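Loletti - household word list, readme

Last touched September 19, 2026. Still rough, see the end.

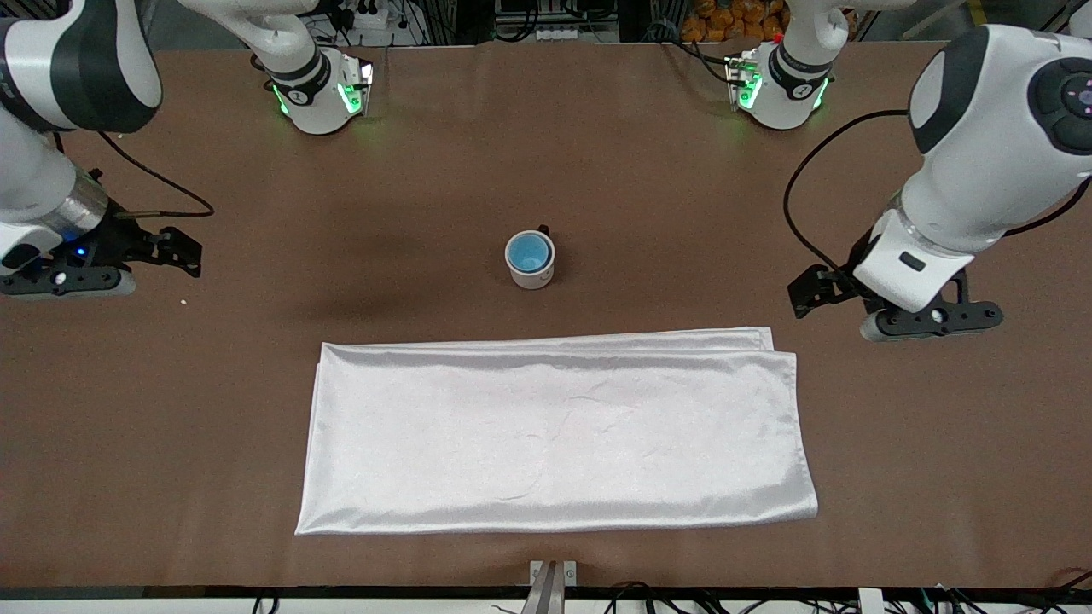 Loletti is a plain text list of everyday colour words as people say them at home, collected from letters, paint notes and phone calls. One word per line, then a tab, then whatever the person said it looked like. Brown is the messy one. A table top like the matte chocolate-brown one in the photo gets "chocolate" from half the family and "dark tan" from the other half, and both stay in. No merging.

What's in it

222 entries, 2 files. words.txt is the list, notes.txt is the long answers. Same order in both, so don't sort one without the other (did that in October, took ages to undo).

Fields

word - as spoken, lower case
looks like - free text, can be blank
who - initials only
where - town or blank

Spelling is ours, so grey and colour. If someone wrote "gray" in a letter it stays gray.

Known problems

- Krajčí letters are only half typed up. Handwriting is hard going
- 10 entries have no initials, lost the envelope
- "teal" is in there twice, leave it, diffrent people
- accents break if you open it in old Drallex, use anything else

Using it

Take it, change it, tell us if you fix somthing. Please don't put full names back in, people were told we wouldn't.

Thanks

Anežka Ďurica for the typing and most of the greens. Raffaele Ferraro for the phone calls. Protton export is next, when there's time.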